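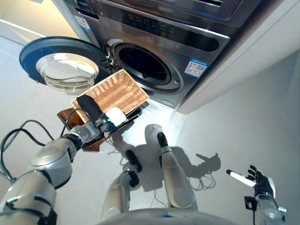 Burglary reports in the Skallier district rose through the spring, and the police unit that handles them has changed how it records a break-in. The unit's lead analyst, who asked to be identified only by job title, explained the new procedure at the Gratach Street station in October.

The main change is the order of work. Officers used to take a statement first and look at doors and windows afterward. "We lost tool marks that way," the analyst said. "People close the door, they wipe the sill, they call a locksmith. Now the entry point is recorded within 15 minutes of arrival, and the statement comes second."

Marks are cast in silicone and logged in a system called Dhanial, which compares them with casts from earlier cases. It holds 2000 entries. A match does not identify a person. "It tells us the same tool was probably used at two addresses," the analyst said. "A screwdriver can change hands - we don't treat it as more than that." 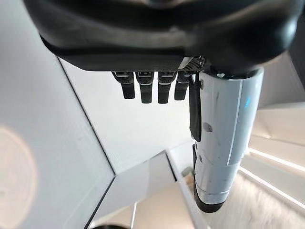

The analyst was more cautious about doorbell video. Residents often send long clips with the clock set wrong, and an error of 5 minutes can place a passing car on the wrong street. Officers are now told to check the device clock against a phone before copying any file, and to write the difference on the evidence form.

Most of the losses are small. Cases under 1000 dollars were previously closed by letter if there was no suspect. They now stay open until the cast has been compared, even where the file contains nothing else.

Asked whether the procedure would be used in neighboring Dirnura, the analyst said the two districts still use different forms. "The casts are compatible. The paperwork isn't, and someone has to retype it."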